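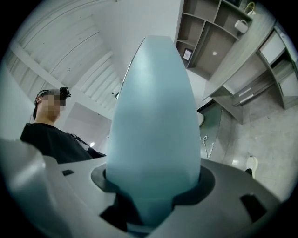 **Figure 3.** Pale blue object with a rounded tip, held upright.

### 4.2 Nutrient drift in the Sillby trays

Lettuce is a forgiving crop, a quality we tested more thoroughly than planned. Of the 647 seedlings moved into the Domden channels in September, 40 were lost in the first week, most of them to a pump timer set twelve hours out of step. The survivors grew well. Leaf edges browned only in the two channels farthest from the reservoir, where the solution arrived last and, by our readings, weakest. We had expected any trouble to come from the Levard float valve, a rounded thing much like the tip of the blue object in Figure 3, and spent 13 days watching it behave perfectly.

Conductivity was logged at each end of every channel. The gap between inlet and outlet widened as the plants filled out, as Boateng's model says it should, though the model assumes a grower who remembers to top up the tank. Correcting for our own lapses (Table 2) removes half of the gap. The other half we assign to the lettuce, which was hungry.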